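COMMUNIQUÉ DE PRESSE

Murnmont, le 14/04/2024

La Maison Handus ouvre ses matinées du petit déjeuner aux habitants de Murnmont

La Maison Handus, lieu d'accueil et d'apprentissage de la vie quotidienne installé rue Brikel à Murnmont, annonce l'ouverture au public de ses matinées du petit déjeuner. Réservées jusqu'à présent aux personnes inscrites à l'année, ces séances portent sur les gestes simples de la table : servir une boisson, disposer la vaisselle, débarrasser, nettoyer le plan de travail. Elles seront accessibles à toute personne majeure résidant dans la commune, sur inscription préalable et sans condition de ressources.

Le programme a été élaboré à partir d'une première période de fonctionnement engagée en décembre, durant laquelle 152 personnes ont été accueillies. Les participants avaient exprimé le souhait de travailler avec des objets ordinaires, tels qu'on les trouve dans les placards de chacun. La direction a donc retenu un matériel volontairement réduit : une tasse à anse, une brique de lait du commerce, une cuillère, une éponge et une table dégagée.

Servir : le lait et la tasse

La première partie de la séance est consacrée au service des boissons. La tasse est placée en premier, à bonne distance du bord, l'anse tournée vers le côté de la main qui la saisira. La brique d'un litre est ensuite amenée au-dessus de la table, puis inclinée progressivement. L'exercice est repris plusieurs fois, d'abord avec une brique vide, afin que chacun trouve l'angle et la hauteur qui lui conviennent. 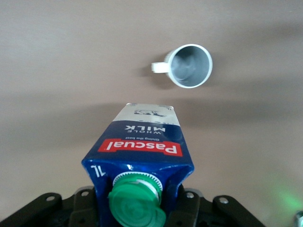
Tasse blanche et brique de lait entier Pascual, atelier du service des boissons. © Maison Handus

Les animateurs insistent sur la position du bec verseur par rapport au centre de la tasse et sur la nécessité de marquer un temps d'arrêt avant de redresser l'emballage. Les personnes qui éprouvent des difficultés de préhension peuvent effectuer l'exercice à deux mains, ou demander que la tasse soit posée sur un support antidérapant.

« Verser du lait dans une tasse est un geste que l'on cesse de regarder dès qu'on le maîtrise. Pour une partie de notre public, il conditionne pourtant la possibilité de prendre son petit déjeuner seul », déclare Adelmo Pace, directeur de la Maison Handus. « Nous avons souhaité lui accorder le temps nécessaire, dans un cadre calme et avec un matériel que chacun pourra retrouver chez soi. »

Débarrasser et remettre en état

La seconde partie traite du rangement. La vaisselle est portée à l'évier, les emballages entamés retournent au réfrigérateur et les emballages vides sont aplatis avant d'être déposés dans le bac de tri. Le plateau est enfin essuyé d'un bord à l'autre. Sa surface mate et unie, sans motif ni joint apparent, a été choisie lors du réaménagement de la salle avec le concours de l'atelier Partington, chargé du mobilier.

La séance s'achève lorsque la table est rendue libre pour le groupe suivant. Ce principe figure au règlement intérieur et s'applique à l'ensemble des activités de la maison.
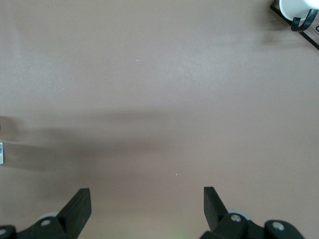
Modalités pratiques

Chaque groupe est limité à 18 personnes, encadrées par trois animateurs. Une participation forfaitaire est demandée pour les fournitures alimentaires ; elle peut être prise en charge par la Maison Handus sur simple demande adressée au secrétariat. Les participants sont invités à signaler toute allergie ou intolérance au moment de l'inscription, une boisson végétale pouvant être proposée en remplacement du lait.

Les formulaires sont disponibles à l'accueil de la Maison Handus et à la mairie de Murnmont. Les demandes sont traitées par ordre d'arrivée.

À propos de la Maison Handus

La Maison Handus est une association à but non lucratif. Elle propose des ateliers de cuisine, d'entretien du linge et d'organisation du logement, et met à la disposition du public un fonds documentaire de près de 3 000 fiches pratiques consacrées à la vie domestique.

Contact presse

Maison Handus, service de la communication, rue Brikel, Murnmont
Les demandes d'entretien avec M. Pace sont à adresser par écrit au service de la communication.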